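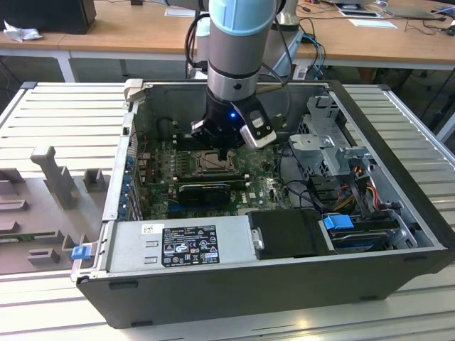
The bus from Rurnach got in at ten to seven, and she had the shutter up at the Osteck shop before the bakery opposite had its lights on. It was November and the lock was stiff.

The job was number 212. A black Dell tower, brought in by the dentist's receptionist, who said it had stopped on her halfway through the appointments. Somebody at Ertürk had already looked at it and quoted 350 for a new one. The receptionist didn't want a new one. She wanted the old one to start.

She put the kettle on and read the job sheet again. Her father had written most of it, in capitals. POWER OK. MEMORY OK. ASK USTEL RE PROCESSOR. Ustel was the warehouse two towns over, and they never picked up before nine.

She had learned the work on machines like this, sitting on a crate after school with a torch in her teeth. He used to make her name the parts before she could touch them. Socket, memory, supply, drive. If she got one wrong he drank his tea and waited.

He was at the hospital in Rurnach now, on the third floor, and he had asked twice about 212.

At nine she rang Ustel. A man went off to look and came back. They had one, he said, for 13, and the van was coming her way in the afternoon.

She wrote it on the sheet under her father's capitals. Then she rang the ward and asked them to tell him the part was on its way.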